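Noticeboard > Shared Spaces > Back Room > Scuffs on the white panel under the wire rack

ledesma_e
Could I ask who has been scuffing the white panel under the black wire rack in the back room? I don't want a confession. I want to know what the marks are made of so I know what to attack them with.

There are two lots. The left-hand ones are a dark streaky cluster, going more or less up and down. The ones on the right are grey and go off at a diagonal. I've had a go at both with washing-up liquid and a sponge and all I managed was a clean sponge-shaped area with the marks still in it, looking fresher than before.

I know it's a panel. I know there are bigger things. But I sit facing it at every Trarncombe meeting and I've started seeing faces.
Eulalia

kamolrat
Shoes. The left ones are shoes. People stand close to look in the rack and their toes go forward. I've watched Octavio do it.

zapata_o
I have never kicked the panel in my life.

kamolrat
You did it while you were telling me about your boiler.

zapata_o
That was leaning.
Anyway, shoes don't explain the diagonal ones, unless somebody is coming at it sideways like a crab. My money is on crates. You rest the crate on the rail, you slide it across, the corner drags down the panel. Same thing happened on the side of my freezer and nobody in my house owned up either.

royer.m
Leave it alone. It's a working room. If you clean it, it will be dirty again by April, and in the meantime everyone will be frightened to go near it. I was in a club once that repainted its skirting and you had to ask before you could put a bag down.

ledesma_e
Maxence, with respect, you said the same about the kettle.

royer.m
And I was right about the kettle. It made perfectly good tea before and it makes perfectly good tea now, only now it has a sign.

pereyra_s
Before this becomes the kettle thread again: melamine sponge, the white block sort. Damp it, squeeze it right out, and go lightly. Rubber marks usually lift with that. If they come off on the block as grey crumbs, it was shoes or castors, and if nothing shifts you're looking at scratches with dirt in them and that's a different job.

Try it low down in a corner first. Those blocks are a very fine abrasive and on anything glossy they leave a dull patch that you'll see every time the light's on. Then you'll be facing a dull patch at every meeting.

ledesma_e
Thank you Soledad. I was about to use the Lambrechts paste from under the sink.

pereyra_s
Please don't. I've seen what that did to the draining board.

tallmug
What did it do to the draining board?

pereyra_s
There's a round bit you can't look at straight on.

tallmug
I thought that was the design.

zapata_o
Has anyone thought of a bit of clear film over the panel? You can buy it on a roll. Stick it on, let the crates do their worst, peel it off once a year. I priced it at the Zolcombe place but they only do rolls of 300 metres, so either we go in with another club or we wrap the building.

kamolrat
I'm against film. Film gets a bubble in it, somebody picks at the bubble, then there's a corner hanging off and fluff on the corner. I would sooner have the marks.

zapata_o
Only if you put it on badly.

kamolrat
Who would be putting it on?

zapata_o
Fair enough.

royer.m
So that's one vote for leaving it alone. I make that two.

kamolrat
I said I'd sooner have marks than film, Maxence. I'd sooner have neither.

bramblejam
New-ish member, so forgive me, but while we're on the rack: what's the blue light in it? It's down near the bottom, right in the middle, small and extremely bright. I noticed it when I was locking up with the big lights off and spent a good minute deciding whether to go in.

tallmug
It's the blue light.

bramblejam
Yes, I'd got that far.

zapata_o
Pretty sure it belongs to something standing at the back. I've never pulled anything out to check because the last time I pulled something out of there the internet stopped and Eulalia had to ring a man.

ledesma_e
It was a very nice man. He's asked us not to ring again.

kamolrat
You get two lights, anyhow. There's the real one and the one shining back off whatever's underneath it. I tried to wipe the second one up once. Thought it was a bit of foil.

pereyra_s
That ledge along the bottom does want doing as well. It's shiny, so it only needs a barely damp cloth, but go along it, don't reach in over it. And no spray. If you must use spray, spray the cloth, standing well back from the rack, in another room if possible. I don't care what Octavio says about it being fine.

zapata_o
It WAS fine.

pereyra_s
It was fine for 299 of the products they sell and you used the other one.

royer.m
May I ask how we went from "some marks on a panel" to a schedule of works?

bramblejam
Sorry, that was me and the light.

ledesma_e
Nobody has to be sorry. I have now been in with the white block and can report on the test corner. I did a patch at the bottom the size of a playing card, as instructed, squeezed out, light hand. Grey crumbs! Very satisfying. No dull patch that I can find, and I got right down on the floor to look, and then needed a moment to get up again.

I've stopped there. I'd like to do the whole thing in one go with somebody holding the bucket, and also I'd like people to agree that it's being done, so that I don't come back the following week to fresh crate.

kamolrat
Crumbs means rubber, rubber means shoes. I'll accept apologies in cake.

zapata_o
Crumbs at the BOTTOM means rubber at the bottom. The top half could still be crates. You can't convict on a playing card.

tallmug
Why not a strip of carpet on the floor a foot out from it? Toes stop at the carpet. My aunt had it in front of her cooker.

kamolrat
Did it work?

tallmug
She tripped on it a lot, but the cooker was immaculate.

pereyra_s
No loose carpet, please. We'd have to put it in the accident book and I'm the one who has to find the accident book.

royer.m
If we're truly doing this, then consider the rails too. They're cream. The panel is a cold sort of white. They've never matched, and at the moment the marks take your eye off it. Get the panel clean and you will notice the rails for the rest of your lives. I say this as the only person here who has thought ahead.

ledesma_e
I hadn't noticed the rails.

I have now noticed the rails.

bramblejam
Oh no, so have I.

zapata_o
They're meant to be cream. It's all Rerkach stuff, or so I was told when we got it, and it came second-hand with whatever was in the van. I wouldn't try to get them whiter. You'd be there until you reached the metal, or whatever's under there, and then you'd have a new colour to match.

pereyra_s
Agreed. Wipe the rails, leave the colour alone. Cream is a colour.

kamolrat
What about the wires? If somebody's going to be down there with a bucket they could do the wires.

pereyra_s
Soft paintbrush, dry. Top to bottom, one at a time. It's the dullest job in the building and I'd pay 2,000 of any currency not to be the one doing it.

tallmug
I'd do it for 1,000.

pereyra_s
It's unpaid.

tallmug
I've got a thing that day.

bramblejam
We haven't said what day.

tallmug
It's quite a long thing.

bramblejam
I'll do the wires. I quite like that kind of job, you can have the radio on. Is there a brush or should I bring one?

ledesma_e
Bring one if you've got a soft one. The club brush has been in varnish. And thank you, that's the first offer in this whole thread, not counting opinions.

So. Me on the panel, Bramble on the wires, Waraporn on the bucket if she's willing, Soledad to stand behind us and say "lightly". Octavio can carry the crates past it at a distance and we'll see if anything jumps off. Maxence, you're welcome to come and disapprove, there'll be tea.

kamolrat
Willing. I want it noted that I'm only holding the bucket.

royer.m
I'll come for the tea. I shall be sitting with my back to it.

zapata_o
Could someone look hard at the right-hand marks before you start, while they're still there? If I'm going to be cleared I'd like it done properly.

ledesma_e
Both lots, streaky on the left and diagonal on the right, and the blue light.
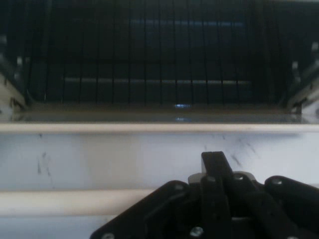

Trarncombe Mending Club, Back Room and Stores

kamolrat
Left-hand ones are toes. I'm not moving on that.

zapata_o
And the right-hand ones slant, as I said. Show me the shoe that does that.

royer.m
You can see the rails very clearly.

ledesma_e
Thank you, Maxence. Bucket's in the cupboard, blocks are on the windowsill, please nobody use them on the draining board.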